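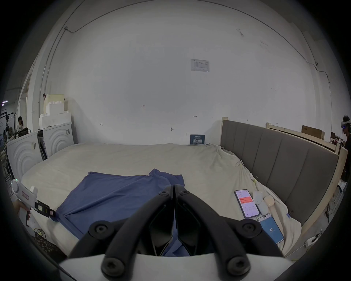

Blue cloth on an off-white sheet.

Section 9. Adding a traveler to a group visa file

Use this section when someone joins a trip to Merkesari after the Astcombe office has opened the group file.

1. Sign in and open the group file. The lead traveler's name is at the top, for example Rosine Perrin.
2. Select Add traveler. Type the name exactly as it appears in the passport, including middle names.
3. Upload a scan of the passport photo page. Both lines of code at the foot of the page must be readable.
4. Choose the purpose of the visit – tourist or business. Business travelers also need a letter from the host company.
5. Select Check and send. The status changes to Received.

Note: A group file holds up to 80 travelers. For larger groups, open a second file and enter the first file's number under Linked files.

Note: Residents of Plallholm apply through the Fleury desk and should go to Section 2.

Caution: Do not change a passport number after the status shows Received. The form locks – call the office and ask for it to be reopened.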